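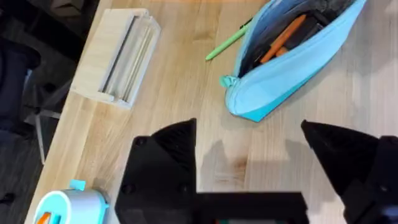
The wooden holder, the blue case, and one lime-green pen left out of both.

Mar 20, 2026

I have been told, by several people with very neat desks, that my trouble is storage. If I only had the right container, I would know where my pens were. I have had my doubts about this for years, and in February I decided to test it properly, by which I mean I stopped buying things and used what was in the house.

It started with Sibel Kocabaş, who shares the studio with me and reads a great many articles about working habits. She had come across something called the Zornham method. You sort everything on your desk into "daily", "weekly" and "guest", and the guests have to leave. I asked what happens if a guest is the stapler. She said the stapler should live in a drawer. We don't have a drawer. We have a desk, and a shelf from Keogh that leans.

So the contest came down to two ways of keeping pens: the holder and the case.

The holder is pale wood with long narrow slots down it, and it matches the desk so well that I have put a mug down on it. It was a present from Branislav Brabec when he gave up his half of the studio. He swore by it. He also swore by standing up to eat lunch, so I took that with some caution. The idea is that everything stands or lies in its place and you can see at once what's missing. Fine. What you can also see at once is dust, and the slots are exactly the width of nothing I own that I'd want to clean them with. I tried a cotton bud. I tried a folded bit of card. I ended up blowing into it like a recorder.

My other complaint is that a holder only has room for the pens its maker was thinking of. Thin ones, fine. The fat markers I use for labels sit on top and look at me. I had an email exchange with Wanetti, the shop it came from, asking if there was a wider version, and was sent a link to a desk lamp.

The case is a different sort of argument. It's light blue fabric, dark inside, with a little teal pull on the zip, and it takes whatever you push into it. I paid 8 pounds for it, which seemed a lot for a bag the length of a pen. Sibel thinks a pencil case is a thing for school and that a grown woman with invoices to send ought to have moved on. I can't say that bothers me. You can pick it up and take it to the other table, or to the library, or to your mother's. Try that with a block of wood.

But I'm not going to pretend the case is a system either. All the articles say a case should be "edited", with a maximum of 12 items, and I have never met anybody who edits one. Mine fills up from the bottom. The black pens go in and sink. You want the one that works and you get the one you meant to throw away, and then because you are in a hurry you put it back. I did this up to 12 times in one afternoon with the same dead fineliner before I finally walked it to the bin.

The orange ones are the exception. They're the only things in there I can find without looking for long, and I've started to wonder whether that is the whole secret and the rest is shopping. Buy bright pens. I could write a method around that and charge for it.
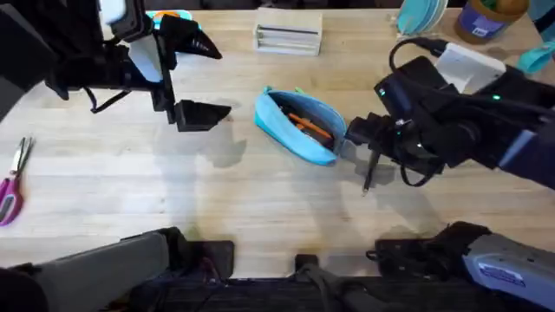 The case with its zip wide open, which is how it spends its working life.

I said I'd stick with each for two weeks, holder first, and I did, more or less. During the holder fortnight I kept the case off the desk altogether and everything went into the slots or lived elsewhere. It looked very good. Sibel said so twice. I also spent a fair amount of time getting up to fetch things, and by the end there was a second pile forming on the windowsill, which the Zornham people would probably call a guest area.

During the case fortnight the holder stayed empty and I kept everything zipped up. That lasted until the second morning. A closed case is a nuisance. You need a pen while you're on the phone, you have the phone in one hand, and the thing skids about the desk while you tug at it. So it stayed open, and an open case is really just a bowl with ambitions. I noticed I didn't lose anything, though. Or I lost things at the same rate as before, which for me counts as a decent result.

Then there is the lime-green pen. It has never belonged to either party. It's too useful to put away and it's the one I pick up for everything from shopping lists to crossing out other people's suggestions. Under the rules it is "daily" and should have the best place on the desk, and in practice its best place is wherever I last let go of it. Both fortnights, it lay about loose. I've given up feeling bad over this.

Sibel has since sent me a page about a range from Flato, with trays that clip to other trays. You are meant to begin with a base unit and "grow". I counted what growing would cost for a desk our size and closed the page. There was a review underneath by someone who had bought all of it and was asking for tips on where to keep the spare clips.

For what it's worth, this is where I have left things. The case is on the desk, open. The holder is on there too, up near the edge, mostly because Branislav drops in now and then and looks for it. I may find a use for it yet. A reader wrote last time to suggest rulers, and another said incense, and I'm not having incense near the invoices.

If you have a pen holder you've used every day for more than a year, and can swear you still use it and haven't just stopped seeing it, please leave a comment and tell me which one. I'd like to know what shape it is and how you clean the corners. Cotton buds have been tried.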